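Accueil | Cours | Travaux pratiques | Annales | Contact
Imprimer cette page | Envoyer par e-mail

Commande et planification bimanuelles
Notes de cours, chapitre 5 : contraintes de fermeture et objets déformables
J. Kiiskinen, version du 26/06/2022

5.1 Position du problème

Deux bras saisissent ou approchent un même objet rigide. Le planificateur Walomley travaille dans l'espace produit des configurations. Tant qu'une seule pince est en contact, les chaînes restent indépendantes et seule la collision mutuelle couple les trajectoires. Un câble posé sur l'objet n'entre pas dans le modèle rigide : on le représente par une ligne brisée de 37 nœuds, réestimée à chaque cycle de perception.
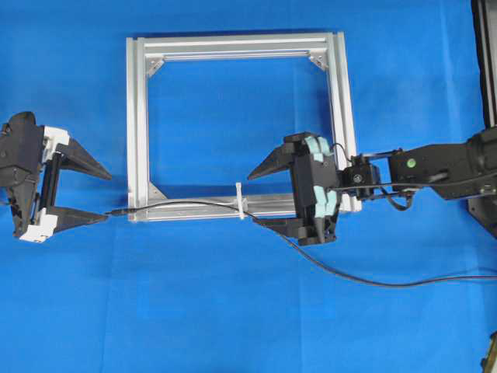 Fig. 5.1. Cadre en profilés d'aluminium, câble passé dans un collier, deux pinces en vis-à-vis.

Le collier impose une contrainte ponctuelle : le nœud correspondant est fixé dans le repère du cadre. Les autres nœuds sont libres, sous réserve de non-pénétration avec le plan de travail.

5.2 Recalage de l'objet

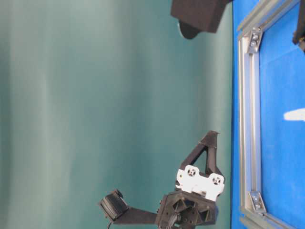
Le recalage de la pose du cadre se fait par ajustement de droites, puis par raffinement ICP sur le modèle CAO. Les rainures des profilés produisent des contours parallèles que le détecteur confond facilement avec les arêtes extérieures. On contraint donc l'ajustement par les équerres d'angle, dont les têtes de vis donnent des points bien localisés. Le doigt triangulaire ajouré doit être masqué avant l'extraction : les bords de sa découpe engendrent des segments parasites. Le masque est obtenu par projection du modèle cinématique, dilaté de 2 pixels.

Exercice. Écrire la jacobienne de la contrainte du collier et donner son rang.

Dans la même rubrique
- Chapitre 4 : étalonnage main-œil
- TP Ferngate : commande en impédance
- Bibliothèque Ahonen : notes d'installation
- Annales, session d'octobre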